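Kambridge Amateur Football Club
Home | Fixtures | Teams | Club Business | Contact

Minutes of the July Committee Meeting
Posted in July by Aušra Grigaitė, Club Secretary

Present: Yolanda Henao (Chair), Gun-woo Ahn (First Team Manager), Wilson Apaza (Youth Section), Duván Huaranga (Ground and Kit), Aušra Grigaitė (minutes).

The meeting opened at 7.15 pm in the upper room of the pavilion.

1. Minutes of the previous meeting
The minutes were agreed and signed, with one correction. Under item 4, "reserve goalkeeper" should read "reserve goal nets".

2. First team
Mr Ahn reported that pre-season training had begun and that attendance had been good, although the squad remained short of defenders. Two players had asked to move up from the reserves and would be given a half each in the friendly against Ots Rovers. He asked for a decision on the assistant coach's post. The Chair stated that two applications had been received and that both candidates would be seen before the league season started. Mr Ahn wished it recorded that he would prefer someone with experience of coaching set pieces, the club having conceded heavily from corners in the spring.

It was agreed that the captaincy would be left to the manager and reported at the next meeting.

3. Youth section
Mr Apaza presented the registration figures. There were 200 young players on the books, of whom 30 had yet to return a medical form. No player would be allowed to take part in a match until the form had been received. The under-twelves would enter the Briko Cup for the first time. Parents had raised the matter of early kick-offs at away grounds, and the Secretary was asked to write to the league.

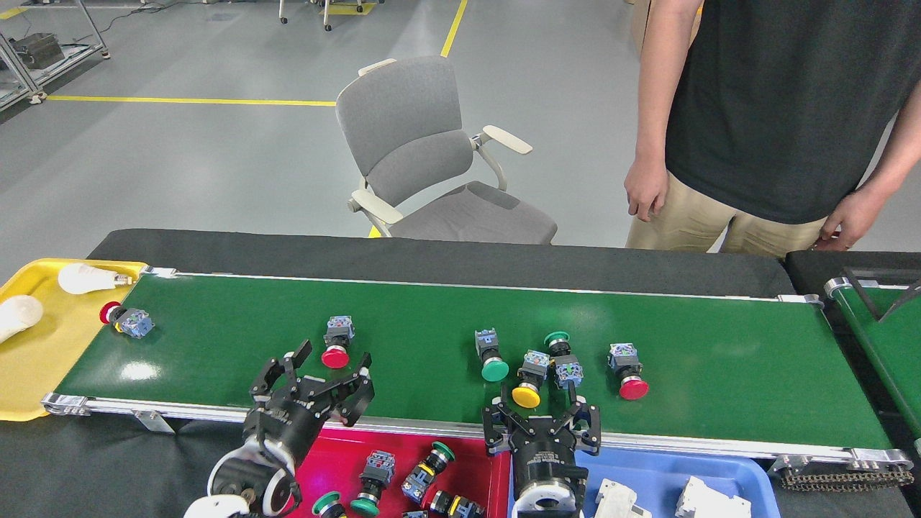

Push-button switches on a green conveyor belt.

4. Ground and kit
Mr Huaranga reported that the top pitch had been reseeded and would stay closed until the end of the month. The goalmouth at the road end was still uneven and would need further work. Training would continue on the lower pitch, and teams were reminded to move the portable goals back behind the rail after use.

New away shirts had been ordered from Firnum at a cost of £400. The supplier had asked for confirmation of the sizes and of the lettering on the back. After discussion it was resolved to have numbers only, as in previous seasons. Mr Apaza abstained.

5. Subscriptions
The Chair proposed that the match fee for senior players be raised to £5. Mr Ahn asked whether unused substitutes would be expected to pay in full. It was agreed that they would pay half. The proposal was carried on that basis.

6. Discipline
A letter had been received from the league concerning remarks made to a referee at the last match of the season. The player had apologised in writing. The meeting accepted the apology and decided to take no further action, but a copy of the code of conduct would be sent to all senior players.

7. Any other business
Mr Huaranga asked that keys to the kit store be returned by those no longer running a team. Ms Grigaitė had received an enquiry about a women's side and would invite the correspondent to the next meeting.

The meeting closed at 8.50 pm.

Comments (3)

Touchline Tel
Pleased about half fees for the subs. Does it apply to reserve team matches as well?

M. from the under-twelves
Medical form handed in at training last week, could someone please check it has been ticked off? Looking forward to the cup.

Old Number Six
Names on the shirts would have been nice. When is the Ots game?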